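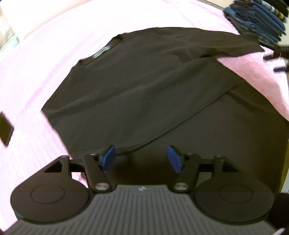
Re: Gripper budget for next year

List,

Replying to the whole thread because three of you wrote to me separately with the same question. The quoted bit first, for anyone who deletes these unread.

> On November 29, 2022, the purchasing desk wrote:
>
> We have the Cusari quote for hand-held grippers and can
> sign for five. Before we do, could somebody explain why
> the line for finger pads is bigger than the line for
> screws, cables and mounts put together? Also, is there
> any reason not to wait for the Ciretti model? Their rep
> says February.

Their rep said February last year too. He did not say which one, and I admire that.

On the pads. Each pair costs $59 and we should plan on replacing them often. Picking up a T-shirt means pressing two soft pads into a bedsheet and dragging them along until they close on a hem. Do that all day and the pads lose the argument with the cotton. Screws, by contrast, just sit there being screws. I would rather cut the mounts, where $345 is buying us a bracket I could replace with a shelf.

On quantity: please don't sign for five. Sign for four and put the difference into pads and clothes. Yes, clothes. The Tshabalala plan calls for 100 garments, and the current budget for garments is zero, apparently on the theory that we will all bring laundry from home. I have seen what this group wears. We need more than dark T-shirts, and dark T-shirts are hard enough, with a folded hem that looks like every other wrinkle. Jeans, towels and anything striped should be on the list, and at least one bedsheet in a color other than pink.

On storage: Inine want to bill us for "textile management." As far as I can tell from the attachment, this is folding. Strike it. The project is folding. If we have to pay an outside firm to fold, I'd like to see that sentence in the annual report.

What I'm asking for, in order:

1. Four grippers from Cusari, at the quoted price.
2. Pads as a line of their own, so the next person to ask can find them.
3. A clothing line with an actual number in it.
4. No waiting for Ciretti. If theirs ships, we can look at it then.

Objections to the list, please, and trim the quotes when you reply. The last digest was mostly signatures.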